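Home | Posts | Recipes | About

Nov 29, 2021

Can't sleep. Again

Third week of it. Started in October when I moved to the Hosdale office and the bus got earlier — 28 stops, I am not kidding. Up at five, home late, then wide awake at midnight reading about other peoples kitchens.

Moushumi says no coffee after lunch. Tried it. Lasted two days. 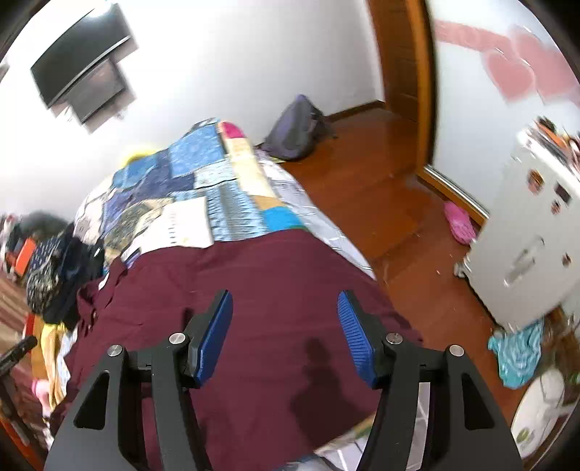

Things I've tried so far. Warm milk, no. Podcast about canals, too interesting. Phone in the hallway, helped a bit, then I missed my alarm. Moushumi also says a bed is for sleeping and not for doing the bills on, so the bills moved to the kitchen. Roughly 40 minutes faster to drop off that night?? Might be luck.

Next up is the walk after dinner, if it ever stops raining. Will report back, probaly at 3 am.

Print this post | E-mail this post

Contact | © 2021 | Back to top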